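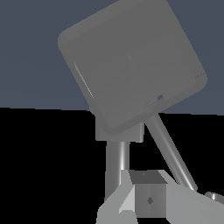 *A computer rendering of a grey square panel with rounded corners.*

**Rukero night ferry to return with 188 berths**

04/12/2021

The overnight ferry between Rukero and Imow will start running again later in December, the operator Rarkix has confirmed. Tickets went on sale this morning through the company's website and at the harbour office in Rukero.

The boat will carry up to 188 passengers in cabins and reclining seats. It leaves Rukero at 11 in the evening and ties up at Imow in time for breakfast. There will be four sailings a week in each direction, with extra crossings possible over the new year if demand is high enough.

Travellers heading for the beaches and hill villages south of Imow have had to go by road while the ferry was out of service. The bus takes most of a day and involves a change at Dhillon, where the last connection often leaves before the coach from Rukero gets in. Many visitors end up paying for a night there that they had not planned on.

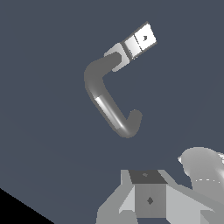

Cabins sleep two or four people and can be booked whole or by the berth. Seats are the cheapest way to cross, but blankets are not supplied and the air conditioning is left on all night - bring a jumper. Hot food is served until midnight, and tea and coffee after that.

Bicycles travel free if they are booked in advance. Motorbikes need a separate ticket and must be at the quay two hours before departure. Cars will not be carried until the ramp at Imow has been repaired, and Rarkix has not given a date for that.

Foot passengers can board from nine in the evening. The quay is a short walk from Rukero's old market, where the food stalls stay open late, and there is a left luggage counter next to the ticket office for anyone who wants to spend the day in town.

Tickets can be changed once without charge up to the day before travel. Refunds are given only if a sailing is cancelled.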